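3.2 Clothing as evidence in the Kellgate novels

The second group of texts is the Kellgate series by Orysia Didenko, which has received less attention than the police novels discussed in Section 3.1. Its main character, Marta Boiko, alters and repairs clothes in a small shop near the harbor. She has no legal standing in any of the cases. What she has is a working knowledge of seams, linings and wear, and the plots are arranged so that this knowledge is needed at least once before the guilty person can be named.

We coded each passage in which a garment or accessory is described for more than one sentence. A passage was marked as "decorative" if it could be removed without changing what the reader knows about the crime, and as "evidential" if it could not. Colin Tunstall and Lev Kravets read all 7 novels separately and compared their codes afterward. Where they differed, Baltasar Bravo read the passage and made the final decision. Most of the differences concerned shoes, which Didenko tends to mention early and return to much later, so that a passage looks decorative until the book is finished. We therefore coded every passage on a second reading, with the ending known.

The coded set contains 100 passages. They are not spread evenly. The early books place most of their clothing descriptions in the first chapters, where they introduce characters, and then largely drop the subject until the solution. From the third book on, the descriptions move toward the middle of the story, and they become shorter. Boiko stops telling the reader what a coat says about the person wearing it and starts telling the reader how the coat was made.

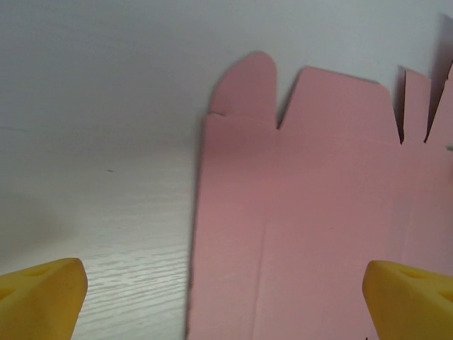
Figure 2. Pink box blank lying flat on a pale tabletop.

Packaging raises a separate problem for the coding. In a crime novel about clothes, the garment often reaches the reader inside something else: tissue, a suit bag, a hatbox, a parcel tied with string. Kravets at first left these out, on the ground that a box is not worn. Tunstall included them when the wrapping was described together with the garment. We settled on the second rule after reading The Joltau Gloves, where the whole case depends on a glove box from the shop of that name. The victim's sister claims that the gloves were delivered to the house in February. Boiko finds the box in the stockroom, still unfolded, a flat pink piece of card like the one in Figure 2, and concludes that the gloves left the shop some other way. The gloves themselves are described only twice in the novel and both descriptions are plain. The box gets most of a chapter. Under Kravets's rule the book would have appeared to contain almost no evidential passages, although it is the one in which the trade setting matters most to the outcome.

The change between the early and later books can be seen in the way Boiko explains her reasoning. In the first novel she looks at a stranger's cuffs and announces his occupation, very much in the manner of the older detective story. The claim is never tested. In the later books she is wrong more often, and the errors come from the same kind of quick reading. She takes a hand-finished hem as a sign of money when the wearer sewed it herself. She dates a dress by its zipper without asking whether the zipper was replaced. The police detective in the series, Inspector Flusier, catches the second error himself, and the scene is one of the few in which he knows something about clothes that she does not.

Zakhar Hladun has argued that this makes the later novels less satisfying as puzzles, as the reader can no longer trust the heroine's eye. Our coding gives partial support to his reading. Evidential passages in the later books are more often followed by a correction, and a reader who wants to solve the case first has to keep several versions of the same garment in mind. We disagree with him on the effect. A correction in these books is itself a clue – it usually tells the reader who had access to a needle, a shop or a wardrobe – and the final explanation draws on the corrected detail more often than on the original one.

One limit of the method should be noted. The distinction between decorative and evidential passages takes the solution of the crime as the only measure of use. Didenko also uses clothes to follow the slow failure of Boiko's shop, through unpaid alterations, cheaper thread and a rack of orders that are never collected. Those passages were coded as decorative under our rule, which undervalues them. Two of the longest in the set are of this kind, and they are taken up again in Section 4, together with the scenes of shop work that involve no garment at all.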